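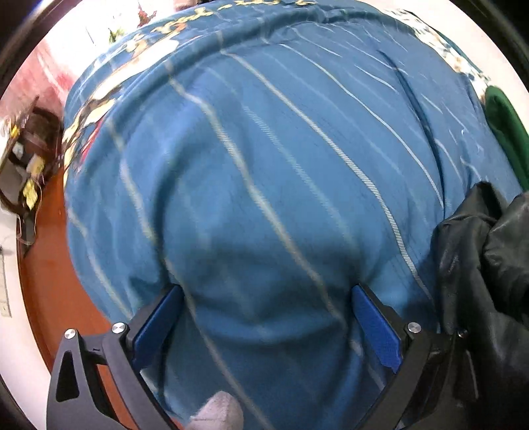 Most of what comes through our drop-off counter is everyday fabric: shirts, pillowcases, tablecloths, curtains, and lengths of cloth that never got made into anything. We take it creased and we take it folded badly. A blue cloth with thin pale stripes running across it on the diagonal, creased in many places, is a good example of something we are glad to have. Creases come out. Stains and mildew mostly don't, and the answers below deal with those. Please read through before you come to Gurnley, especially if you have more than a couple of bags.

What is the Potirell fabric exchange?

It's a counter and a sorting room where people leave clean fabric they no longer want and other people take it home to use. You don't have to leave something to take something. We are open in the afternoon and close at 6 p.m.

What do you accept?

Clothing in wearable condition, household linens, curtains without hooks, and fabric yardage of any fiber. Pieces should be at least 15 inches on the shorter side. Smaller scraps go in the quilting bin by the door if they are cotton, and cotton only.

What don't you accept?

Pillows, comforters, foam, carpet, shoes, and anything with a rubber backing that has started to crumble. We also turn away fabric that smells of smoke or mothballs. We have tried airing it out on the back line and the smell gets into everything nearby.

Does it have to be washed?

Yes. Wash and dry everything before you bring it, including new fabric that has been stored in a garage or basement. If a piece is dry-clean only, pin a note to it saying so and whether it has been cleaned.

Does it have to be ironed?

No. Fold it or roll it, whichever you prefer. Please don't tie it in knots or pack it with rubber bands, which leave marks on some synthetics.

How do I get creases out of something I picked up?

Start with the care label. If there isn't one, try the lowest iron setting on a corner or the inside of a hem. For cotton and linen, mist the cloth with water, let it sit for a few minutes, and iron while it is still damp. For polyester, use low heat and a pressing cloth. Wool should be steamed and left to hang. A hard fold line that has been there for years may need two or three rounds, and on dark colors there may be some fading along the fold that no iron will fix.

What's the best way to fold striped fabric?

Fold along the grain of the cloth and ignore the stripes. This matters most when the stripes run at an angle. People line up the stripes with each other, which pulls the fabric on the bias, and after a few months on a shelf the edges ripple. Match the selvages first if it has them, smooth the layers from the fold outward, and then fold again to the size of your shelf. If the piece has a finished hem, check that the hem edges meet.

Can I sew with diagonal stripes as a beginner?

You can, but buy or take more than the pattern calls for. Matching stripes at a seam uses up extra cloth. An apron, a drawstring bag, or a pillow cover with one seam is a reasonable first project. Heather Buchanan teaches the beginner table and has paper patterns for all three.

How can I tell what a fabric is made of?

With clothing, look at the label in the side seam. With loose yardage it is harder. Our sorters go by feel and weight, and they mark the tag with a question mark when they aren't sure. Treat those tags as a guess. If you need to know for certain, for example because of a wool allergy, choose something with its original label.

How much can I bring at one time?

Two bags per household per visit. For anything larger, such as a sewing room being cleared out, write to Špela Gashi at the front desk and she will set up a time. We can't take estate loads in December or June.

How much can I take?

As much as you will use. We ask people reselling fabric to go to Ruggiero instead, which sells remnants by the pound.

Is there a charge?

Dropping off is free and so is taking. There is a jar for the electric bill. Classes cost $15, including thread and the use of a machine.

Can I get something back after I have donated it?

Only if it is still in the intake cart. After it has been sorted we can't search for it. Boglárka Pap sorts on most days and the cart is usually empty by closing.

What happens to the pieces no one takes?

Items stay on the shelves for 50 days. After that, plain cottons are cut up for cleaning rags and the rest is baled. The baler takes roughly 500 pounds at a time, so bales go out when there is enough to fill it, on no fixed schedule.

Do you sell zippers, buttons or thread?

No. We have a drawer of mixed buttons and you can help yourself. Zippers are kept for the mending sessions.

Can you mend something for me?

We can show you how. Lempi Kiiskinen runs the mending table and can help with hems, tears along a seam, and small holes in woven cloth. Knit sweaters take longer, so ask first. Bring the item clean, and bring matching thread if you have it.

Where do I park?

Use the side lot off the alley. The two spaces in front are for unloading.

Who do I contact about a group visit?

Azadeh Golestani handles schools and clubs. Leave a message at the counter with your group size and a phone number.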